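Facilities Management 2: Interior Surfaces and Joints
Handout for Unit 14
Instructor: Géza Hegedűs

Reading for this unit: Makowska, chapters on movement joints and sealants. Bring the Iten worksheet to class.

1. Why joints are left

Most building materials change size with temperature and moisture. A long run of tile, board or poured flooring that is fixed tightly at both ends will push against its neighbors or pull away from them. Designers therefore divide large areas into smaller ones and leave a narrow joint between them. The width of the joint depends on the material, the length of the run and the expected change in conditions.

Students should be able to tell a planned joint from a crack. A planned joint usually keeps a steady width and follows a layout shown on the drawings. A crack tends to wander and may differ in width along its length. 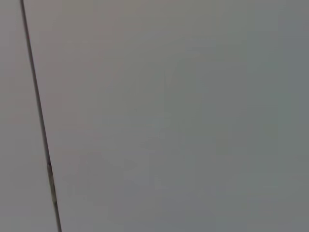 2. Inspection

Joints are inspected twice a year, in March and again before the heating season. The inspector records the location, the condition of any filler and any difference in level between the two sides. A difference of more than 2 mm on a walking route is reported the same day - it is a tripping hazard and is not left for the next round.

3. Case for discussion

The Flevgate building has 2,000 square meters of floor on one level. The last survey listed 55 joints in need of new filler. Using the worksheet, prepare a repair schedule that keeps the main entrance open throughout. State which joints you would treat first and on what grounds.

Written answers are due Oct 11, 2026, and should not exceed two pages.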